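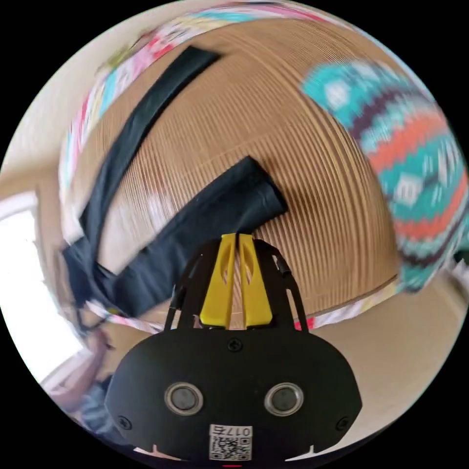
Wulline Methods Board > Deformable Objects > Strap placement: results and scoring

tsonmez_zendier
On behalf of the Zendier group, I am posting the strap result for comment. The policy was trained on 2325 hand-held demonstrations collected in homes and tested on 226 placements. Success was scored from the final position of the cloth only. The full table will be available to members in November.
Tarık Sönmez

clekeditz_lab
Thank you for the post. Our group does not accept final position as a sufficient measure. A strap can end in the correct place and still be folded over on itself. We request that fold state be reported as a separate column.

pandey_review
I must disagree with the previous member. Fold state depends heavily on the rater. When the Pandey protocol was revised, 3 raters scored the same clips and could not agree on what counts as a fold. Position can be measured. Until a better definition exists, it should remain the primary score.
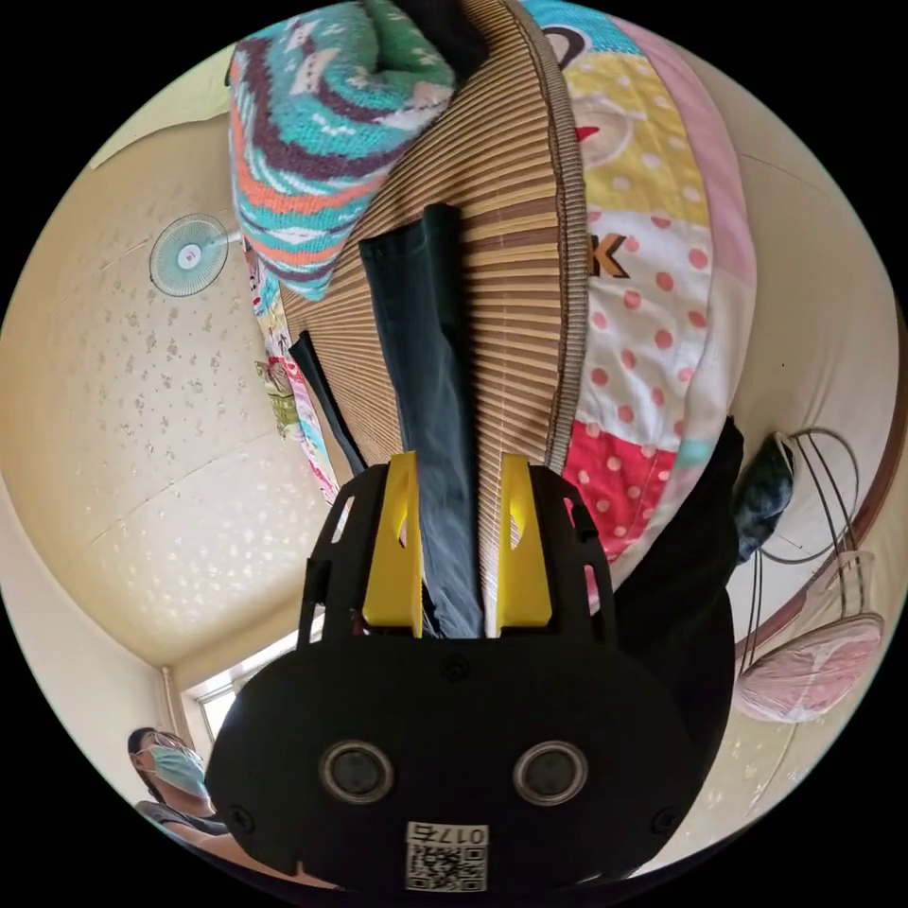

tsonmez_zendier
Both points are noted. Our concern with a fold score is that the grasp itself changes the shape of the cloth. With the dark strip held between the two yellow fingers, the fabric narrows and folds along its length over the slatted mat, and a rater would have to decide whether to count that. We propose scoring folds only after release.

clekeditz_lab
Scoring after release is acceptable to us. We would also ask that demonstrations on patterned bedding be listed apart from those on plain surfaces. Pooling them hides any effect of the background.

tsonmez_zendier
Of the training set, 1270 demonstrations were made on patterned bedding. The split can be added to the table.

pandey_review
I have no objection to the split. I maintain my objection to the fold column and ask that it be recorded with the result.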